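February 2023, Monday

Took the day off to deal with the back room. I had pictured a brisk morning, a late lunch, and an evening of walking past the open door feeling pleased with myself. It is now twenty to ten at night and the door is shut, with me on the other side of it.

The trouble began with the desk. Before I could sort anything I needed somewhere to sort it, so everything on the desk went on to the floor, and then everything on the floor needed to go on to the desk so that I could hoover. I went back and forth like this until elevenish. Amrit rang in the middle of it to ask whether I still had his good stepladder. I said I would look. I was standing on it at the time.

Found so far: the Skiltby warranty (expired), a birthday card for Mum, signed and stamped and never posted, 60 feet of speaker wire from the Hawthorne flat, a bag of curtain hooks for curtains I have never owned, and the instructions for the dehumidifier we gave to Maëlle's sister. Also a key. I tried it in every lock in the house, including the piano, and then put it back in the drawer where I keep the other keys that don't fit anything. I see now how that drawer got the way it is.

Lunch was toast, eaten standing up, as the chair had the atlas and both printers on it.

Maëlle came by at two, supposedly to return a casserole dish and in fact to supervise. She has views about my back room. She believes in the one-year rule, where anything you haven't touched in a year goes out, and she applies it to other people's belongings with great courage. I pointed out that she still has the bread machine. She said the bread machine was different. I asked how. She went to put the kettle on.

To be fair to her, she did get the paper out of the house. Four carrier bags of it, mostly Plirner catalogues, which I have been asking them to stop sending since we moved in. I would have kept one for the shelving pages. She took that one out to the recycling herself and stood over it.

Then the rack. It came out of the Nindine Street office when they closed it down, and I carried it home on the bus with the rods digging into my hip because I was certain I would find a use for it. That was nine years ago. It is a perfectly good rack. It has slots up the side and rods across the bottom and it will hold, I should think, anything of the right width that wants to stand up straight. I don't own many things like that. For a while it held LPs, badly. Then post. Then it held a tray, which held the post.

Maëlle wanted it gone. I said I'd find it a proper place and put it on the desk to think about. By four o'clock it had attracted company, as things on that desk do: an open cardboard box, a plastic case, and something black on a cord that I suspect of belonging to one of the printers.

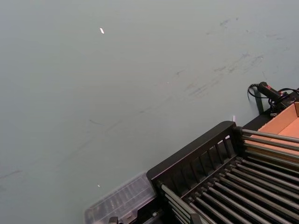

The cord business could go on for weeks. I own 19 of them by this evening's reckoning, and I know what two are for. My plan was to plug each one into things until something lit up, then tie a label on it. I did write one label. It says "NOT THE LAMP". Maëlle read it and asked if I was going to do that for everything it wasn't.

She left at five with the wrong casserole dish. I haven't told her yet, as hers is the nicer one.

After that I lost heart a bit and read the atlas. It still has the old county boundaries and somebody has gone over the whole of the Welsh coast in green biro, with care. Not me, I think, though the handwriting at Aberystwyth gives me pause.

So, as of bedtime: paper gone, floor visible from the door to the radiator, one wall of boxes moved to a different wall. The desk has a decent clear stretch on it for the first time in ages and I am under orders to leave it that way. The rack stays for the present. I've had an idea about baking trays, which I shall not be sharing with Maëlle until it's done, and there's the matter of whether it would fit in the cupboard next to the oven. I measured the cupboard. I have not measured the rack, because the tape measure was on the desk this morning and I moved it somewhere sensible.

Amrit texted about the stepladder again. Told him April.

Must post Mum's card. Her birthday is in the summer, so it's either very late or quite early.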